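Home | Projects | Reports | Contact
Last updated: December
December, by Clémence Bouvier

Progress report to the Gilbert fund: evening sewing courses in Eltstead

The courses continue as planned. We have now 75 registered learners, and 70 of them came to at least one lesson this term. The beginner group was too large, so we divided it in 2 groups, both starting at 6 p.m.

The money for fabric is spent almost completely. Cotton from Bimix became more expensive in autumn, and we changed to Pedow for the lining. The quality is a little lower but sufficient for practice pieces.
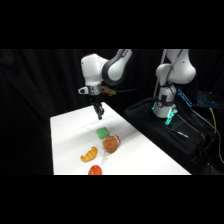

Pedow wrote that the next delivery of lining can come in January, if we confirm the quantity before the holidays. I have asked the teachers for their lists and two are still missing.

For the next period we request permission to move the unused travel money to machine repair. Three machines need new belts, and one has a problem with the pedal which we do not yet understand. The detailed budget will follow with the January report.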